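Unit 4 – Portioning and Plating Layout

Course: Food Service Operations, Tisell Institute. Read before the October practical.

## 4.1 Scope

This unit covers the arrangement of plates, board and ingredients on a single work table. Cutting technique was covered in Unit 3. Holding temperatures are in Unit 6 and are not repeated in these notes.

## 4.2 Terms

- **Station** – one table with everything needed to fill one order type.
- **Source** – the board, tray or bin an item is taken from.
- **Target** – the plate an item goes to.
- **Transfer** – one movement of one item from source to target.
- **Crossing** – a transfer whose path passes over a plate other than its target.

A crossing is recorded even when nothing is dropped. Students often log only the drops, and the two figures can't be compared afterward.

## 4.3 Layout rules

1. Plates go in a single row, parallel to the long side of the table.
2. The board is placed so that every target can be reached from it without moving a plate.
3. Rims do not touch. Leave room to lift any plate straight up.
4. Cables, towels and labels stay off the board.

Rule 2 is the one most often broken in the practical. If the board sits at one end of the row, transfers to the far plate cross every plate between.

## 4.4 Color coding

Plates of different colors are used to separate order types. The color has no fixed meaning outside the station. At the Flistosia site, yellow is used for fruit; at Wumbei the same color marks orders without dairy. Check the station card before starting and write the code at the top of the log sheet.

Color of the food is a poor guide to its target. A red item does not belong on the pink plate unless the card says so.
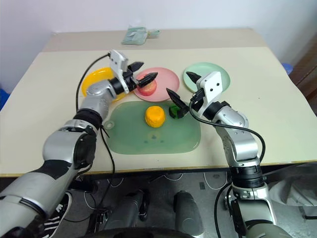 ## 4.5 Worked count

The Nanik kitchen logged 2,000 transfers with the board at the end of the row. Of these, 1,539 were made without a crossing, so 461 were crossings.

Crossing rate = 461 / 2,000 = 23.05 percent

The station target is 10 percent. Moving the board is the first correction to try – changing the order of the plates comes second, as it means a new station card.

## 4.6 Practical

Each student completes 40 transfers in the first layout, resets the table, and completes 40 in the second. The item list is the same for both. Log sheets need the color code, a sketch of each layout, the number of crossings and the number of drops, in separate columns. Maximum score is 24 points. Sheets with no sketch are returned unmarked.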